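Home | Arms | Teaching | Grippers | Parts | Support | Contact

Tapia Teaching Kit

Posted in March by Marleny Flores, Renex

The Tapia Teaching Kit lets an operator show an arm a task in two ways: by moving the arm by hand, or by driving it from a separate controller. Both methods record to the same file type, so you can start a task one way and finish it the other.

The kit fits the Dratix 4 and Dratix 6 arms. It includes the hand controller, a wrist camera, a foot pedal, mounting hardware and a 2025 copy of the recording software. The two-finger gripper is sold separately.

Teaching by hand

Press the pedal and the arm goes slack enough to push. Hold it above the wrist, away from the fingers. Let go of the pedal and the arm holds its position. Hand teaching works well for short moves and for setting start points. Your arms will show up in the wrist view from time to time, and you may want to leave those recordings out.

Teaching by remote control

The operator sits at the controller and works from the wrist view. Squeezing the trigger closes the fingers, and the distance they travel follows the trigger. We suggest remote control for soft or awkward items such as bag handles. A braided rope handle on a jute tote has to be lined up in the gap between the fingers, and small corrections are easier from the controller.
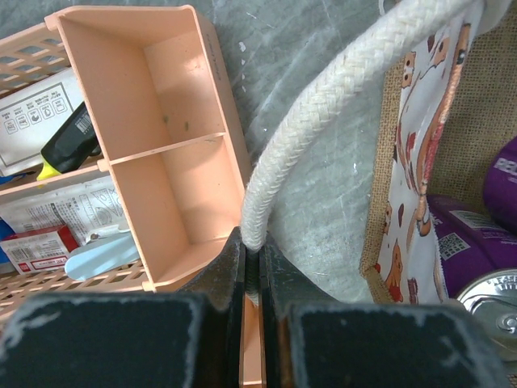

Recording a task

Each press of the red button starts a new take. Keep the takes short and move the objects a little between them. Araba Eshun at our Ridville shop gets good results on handle and bag tasks with 22 takes, but stiff parts usually need fewer. Bad takes can be deleted from the controller without stopping the session.

What you need to supply

A bench or clear floor area, a computer with two free USB ports, and a wall outlet within reach of the arm base. The kit does not include a monitor.

Ordering

Kits ship from Ridville. Tell us which arm you have, as the wrist brackets are different. Replacement finger pads and pedal cables can be added to the same order.

Related items
Tapia two-finger gripper
Finger pads, ribbed, pair
Wrist bracket for Dratix 4
Wrist bracket for Dratix 6
Pedal extension cable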